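Bottles, Jars and the Wandering Salt: Tray Tips for a Tidy Table
Posted 01/12/2018 in Kitchen and Table

I love a tray. I have loved trays ever since my first share house, where the table was a landing strip for everything five people owned, and dinner meant shoving it all down one end with your forearm. One tray fixed half of it! You put the small stuff in the tray, you pick up the tray, you wipe the table. I've been boring people with this ever since.

So this month's page is all about corralling little bottles and jars, the ones that live on the table or the workbench and never seem to be in the same spot twice.

Pick a tray with walls

Flat trays look lovely in magazines and they're fine for a vase. For bottles you want sides. Two or three centimetres is plenty, enough to stop a tall skinny bottle from skating off when you carry it to the sink. If the walls are too high you'll be fishing around with your fingertips for the short jars, and you'll end up leaving them on the table again.

Odd shapes are terrific, by the way. I used to be a strictly rectangular person, but a six-sided tray tucks small round things into its corners beautifully, and it can sit in the middle of a table without looking like paperwork.

Handles matter more than you'd think

Go for handles that stand up above the contents. Cut-out slots in the side are all right when the tray is empty, but load it up with full bottles and your knuckles are in the jam. Upright metal rails are my favourite. My friend Yi-chun Poon swears by a handle you can grab with an oven mitt on, and she has three kids and carries everything outside in March when the evenings are still warm, so I listen to her.

Before you load up a second-hand tray, give each handle a good wiggle. A loose one usually only needs a quarter turn with a screwdriver.

Tall at the back, short at the front

Same rule as a school photo! Anything with a tall neck or a narrow base goes to the back, and the squat things go near the front edge where you can get hold of them. Leave a finger's width between neighbours. I know it's tempting to squeeze one more in, but if you have to lift two things to get at one, you've overfilled it.

Lift from the front, too. Take the jar by its sides, go straight up until the base has cleared the wall, and then bring it towards you. Dragging it over the edge is how lids pop off.
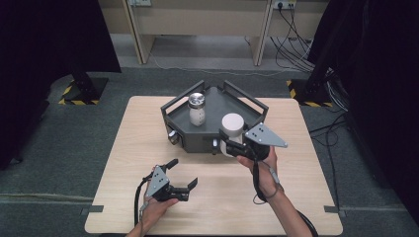 Choose lids you can tell apart

A whole set of white containers looks gorgeous on the table until you want the salt and get the icing sugar. (Yes, I have done this, to scrambled eggs.) I don't fuss with labels on the front any more. Mix up the lids: a shiny metal cap on one, a flat pale lid on another, and your hand learns which is which within a week. If yours all match, a dot of coloured tape on top does the job and peels off with warm water and a bit of dish soap.

Clean the tray, not just the table

Once a week, take everything out. Crumbs collect in the corners, and if there's sugar or honey involved the ants will find it before you do. An old toothbrush gets right into the joins. Wipe the bottoms of the bottles while you're there, then let the lot dry for some 40 minutes before anything goes back in. Salt in particular hates going back into a damp tray.

Metal parts want a dry cloth straight away. Don't leave them on the rack, or you'll get those little water spots that take forever to buff out.

Save your tabletop

Light timber colours show every ring and scratch. Stick felt dots under the tray, one at each corner, and press them down hard for a count of five. On a six-sided tray I put an extra one in the middle so it doesn't flex. Check them now and then, as they pick up grit, and a gritty felt dot is basically sandpaper.

A reader's trick

Cameron Prendergast wrote in after the spice drawer page with a beauty. He keeps two trays on the go, one for breakfast and one for dinner, and only one is ever allowed on the table. The other waits on top of the fridge. I tried it for a fortnight and I'm hooked! The breakfast one holds sugar, cinnamon and the good honey, and I can have the whole table clear before the kettle boils.

Next month: tea towels, and how many is too many. Send me your numbers, I can take it.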